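Cotton sheets shrinking in length only, fitted sheet no longer reaches the corners
Posted in Laundry and Fabric Care
3 replies — 123 views

hemline_65

I bought two sets of woven cotton sheets in June, both sold under the Ernova label. After a few washes the fitted sheets are short in the head-to-foot direction. Side to side they still fit. The flat sheets show the same thing: I measured one against an unwashed one from the same pack and it has lost 2 inches in length and almost nothing in width.

Washer is a front loader, warm cycle, normal spin. Dryer is a vented Pelletier on the high setting, full time, no sensor drying. Water is hard here (Cakumlow, town supply). The label says warm wash, tumble dry medium.

Two things I would like to know. Why only one direction? And can any of it be recovered, or do I write these off? I would prefer not to buy deeper or longer sheets just to have them go the same way.

selvage

The direction is normal. In a woven fabric the warp yarns (lengthwise) are held under tension on the loom and again through finishing. The weft yarns are under much less. When the cloth gets wet and is tumbled, the yarns swell, the tension lets go, and the fabric relaxes toward its unstretched size. Most of the stored stretch is in the warp, so most of the loss is in the warp. On most sheets the warp runs head to foot.

Hard water has no real part in this. It makes cotton feel stiff, but it does not shorten it.

Your dryer setting is the likely cause of the extra loss. The label says medium and you are running high for the full time. Overdrying takes cotton below its normal moisture content, and the tumbling keeps working the yarns closer together the whole while.

Partial recovery is possible:

Wash warm, low spin, and take the sheet out damp. Skip the dryer.
Fold it in half across the width, so the full length is still open.
With a second person, pull from both ends along the length. Steady pull, no jerking. Work across the width a hand's breadth at a time.
Hang it from one short end so the weight of the wet cloth pulls down the warp.
Iron while still slightly damp, moving the iron lengthwise only.

If you are working alone, lay the sheet on a bed and pull one corner at a time. 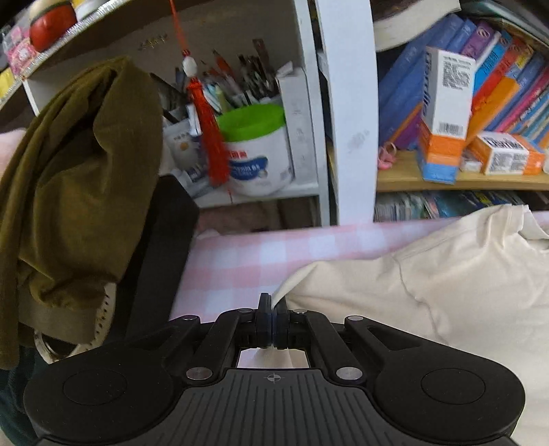 Cream cloth held by one corner over a pink-and-white checked sheet.

Expect to get back part of the 2 inches. It will relax again at the next wash, so the stretch has to be repeated unless you also change how you dry.

On the fitted sheets, check the elastic before you do anything else. If the elastic has gone slack, the corners will slip off even when the length is right, and stretching the cloth will not fix that.

dryrack19

Just buy the next size up. I did that with mine and stopped thinking about it.

tub_and_line

The reply above works for flat sheets, but an oversized fitted sheet will bunch at the sides, where yours has not shrunk.

One addition to the first reply. Some people soak in warm water with hair conditioner before stretching. It makes the yarns slide a little more easily and the effect on length is small. Rinse twice if you try it — residue cuts absorbency. I used Dimideck fabric rinse instead and could not measure a difference from plain water.

For drying, use medium heat and stop while the hems are still faintly damp, then finish on a line or over a door. The hems are several layers thick and dry last, so if they are bone dry the rest is overdone. For future sets, look for "preshrunk" on the pack and wash one sheet before you open the others.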